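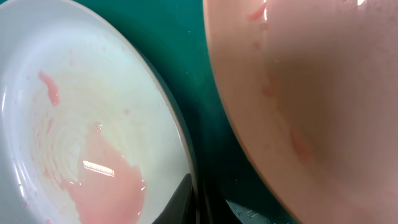 September, evening

Up at 6 and had the kitchen to myself until the bus. Porridge, tea, and the last of the plums from the Pusbridge stall, which had gone soft on one side but were fine once I cut that off. I meant to get the dishes done before work and didn't, so they were what I came home to. The white plate had pink all over the bottom of it, a thin pool with wavy edges, and a thicker streak higher up that had run down toward it. Little flecks everywhere else. The big pink bowl was right next to it. I stood there with my coat on and looked at them for a minute and then put the kettle on instead.

The pink was from the beet and yogurt dressing I made last night. I had been trying to use up the beets since the weekend. It tasted all right, a bit sharp. Next time less vinegar and maybe some honey. I poured the rest into a jar and it is in the door of the fridge, where I will probably find it in a month.

Washed up in the end while the potatoes boiled. The plate came clean with hot water and the soft side of the sponge. I had thought the beet might stain the glaze but it didn't. That plate has fine rings in the middle, going round and round, and I always run a thumb over them when I dry it. I bought it at Mac Giolla the year I moved here, when they were clearing the back shelves, and it was marked down to 6 dollars. There were two and I only took the one. I have thought about the other one more than makes sense. The shop sells raincoats now.

The wooden spoon did stain. It is pink to halfway up and I don't think that will come out. I left it in baking soda and water overnight once before, for turmeric, and it helped a little. Did the same tonight.

The drain is slow again. I used the plunger and got it moving, then poured down a kettle of boiling water. If it's no better by next week I will have to take the trap off, and that means emptying the whole cupboard under the sink first. I should do that anyway. There are two bottles of floor cleaner in there, both nearly empty, and a box of Skivlow tablets from when I thought I was getting a dishwasher.

Work was dull. The heating came on for the first time and the whole floor smelled of dust. I ate lunch at my desk and walked to Meltgate afterward to pay the deposit on the coat repair. They are putting in a new lining and fixing both pockets. It will take 2 weeks, so I hope it stays mild. The woman at the counter asked if I wanted the old buttons kept and I said yes.

Rain on the way home, not much. The bus was late and I got a seat.

Supper was the potatoes with butter and a fried egg. I ate off the white plate, as it was the one in the rack. Read for an hour, then went through the drawer by the stove and threw out the takeout menus and a bunch of dead batteries. Found the good peeler at the back. I had bought a new one in the spring because I thought the old one had gone out with the scraps, so now I own 2 peelers and the new one is the worse of them. I'll keep the old one in front.

Need: dish soap, eggs, rice, light bulb for the hall, stamps. Call about the water bill before noon, when the line isn't so long. Take the cans down.

Ten past eleven now and the rain has started again, heavier. Kitchen window is shut. I checked.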